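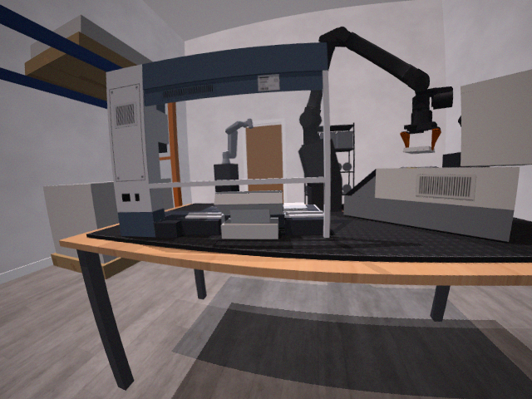

**Second arm or second liquid handler? (budget question)**

**dtruong** - 16 Sep 2022

We must send our equipment plan before the end of the month and I can pay for only one big item. Now one arm carries the plates from the liquid handler to the reader. The simulation says 395 plates per week. The target is 400, so we are very close, but June will bring a second project.

Quote from Clinon for another arm is good. Quote from Fovau for a second handler is higher, and I would need a longer table. What would you buy first?

**gert_z**

The arm. One arm is one point of failure. When ours stopped, everything stopped with it.

**chepkoech.m**

I don't agree with Gert. How long does the arm wait for the handler in your simulation? If it waits most of the time, a second arm will only wait also.

**dtruong**

I looked again. In a run of 1,174 minutes the arm is idle for 222 of them. So it is quite busy, more than I believed.

**chepkoech.m**

Then I was wrong on the waiting. But please check the speed limit in the model first. Ours was left at the slow teaching speed, and we almost bought hardware because of it.

**kirsty_leckie**

Also ask for the price of spare gripper fingers and the yearly service. Hunt put service on a separate page and we missed it in the budget.

**gert_z**

Still the arm :) But yes, check the speed.

**dtruong**

Thank you all. I will run it again on Monday with the correct speed and post the numbers.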